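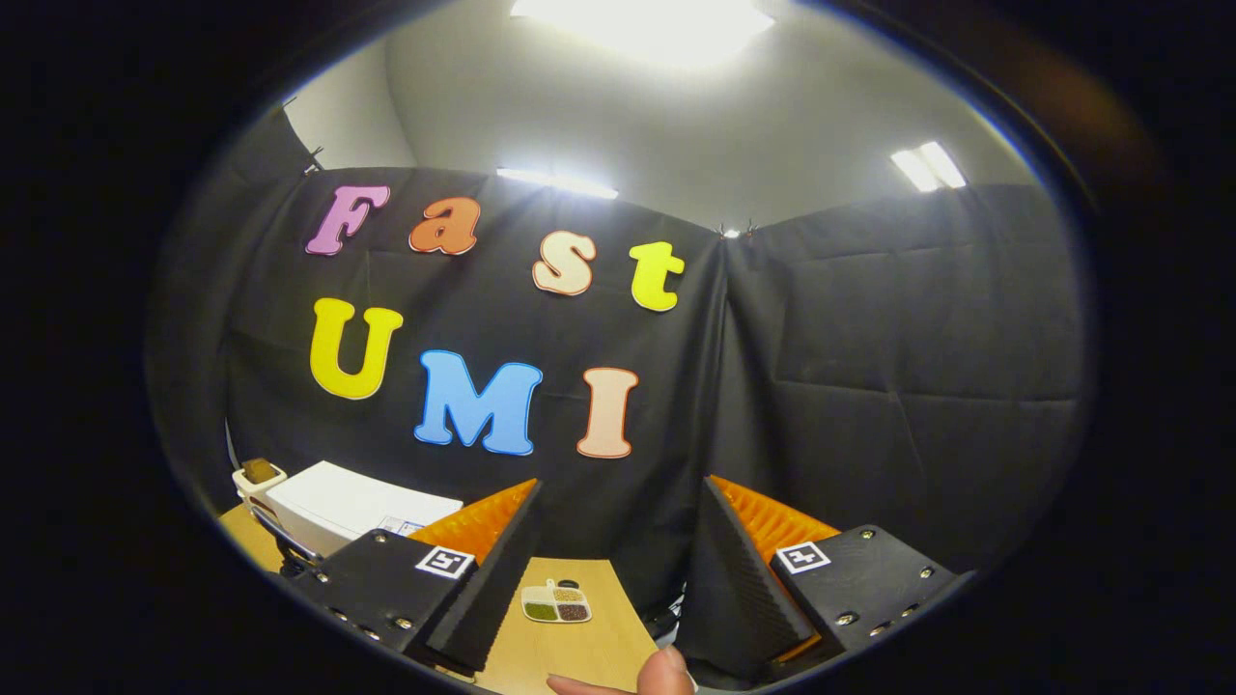

Hanging Things on Fabric Without Ruining the Fabric

Sooner or later every household wants something stuck to a curtain. A birthday name, a school play backdrop, a paper moon. The usual method is to press it on with whatever tape is in the kitchen drawer and then listen to it fall off at two in the morning.

Know your cloth

Smooth, tightly woven cotton is the easiest to work with. Velvet holds nothing except cat hair. Anything with a coating on the back should be tested in a bottom corner first, and left overnight, as some adhesives wait until you've gone to bed before they start to melt things.

Iron it, or don't

A curtain that has lived folded in a cupboard will have creases you could file letters in. Hang it in the bathroom, run the shower hot for 10 minutes, shut the door and go and do something else. If you must iron, do it from the back on the lowest setting that achieves anything. My neighbour Nazanin Rahimi irons hers on the floor on a towel, and her knees have opinions about it.

Foam and card shapes

These weigh next to nothing, so two small safety pins through the back of each will do. Pin through the cloth first, then catch the foam, and stop before the point comes out of the front. For thin card, tape a loop of thread to the back and pin the loop. Hot glue works beautifully and permanently - keep it for curtains you dislike.

Getting letters level

Stretch a length of string across at the height you want, pin both ends, and sit everything on it. Lay the whole word out on the floor beforehand. I once put up WELCOME for the Brulosville summer fete with one L on the wrong side of the E, and it stayed that way until teatime.

Clips and rails

Bulldog clips grip well but bite. A scrap of felt in the jaws saves the hem. If two curtains meet in the middle, overlap them by a hand's width and clip at the top, or the gap will open every time somebody uses the back door.

Getting marks out afterwards

For tape residue, put the cloth in the freezer for 60 minutes, then scrape with an old bank card. Pinholes in cotton mostly close up with a damp cloth and a fingernail. In velvet they don't.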